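Teaching by Remote Control - Handout 4
Venla Kauppinen
May 13, 2023

These notes cover recording a task by hand on the two-armed robot. The task is the low cabinet with two doors, a shelf and blue cushions. Read the Moffat safety sheet first.

The operator moves a leader arm and the robot's arm follows. Joint positions and all camera views are saved together as one demonstration.

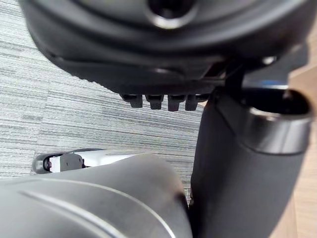

Move slowly near the doors. A jerky motion gets copied along with the good ones, so delete any run where you had to stop and think. Keep both wrist views running even if only one arm is working.
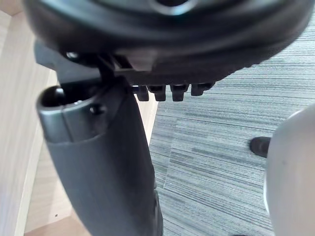

Start each run from the rest pose and write the run number in the log - the software does not do this for you. Each pair records 12 runs, then the partners switch.

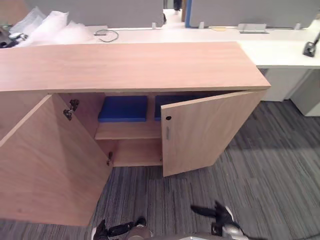

Vary how far the doors are open at the start. If every run begins the same way, the policy learns one opening angle and little else.

For July: read Wirkier, chapter 2.

2 comments | 87 shares
Contact | Back to top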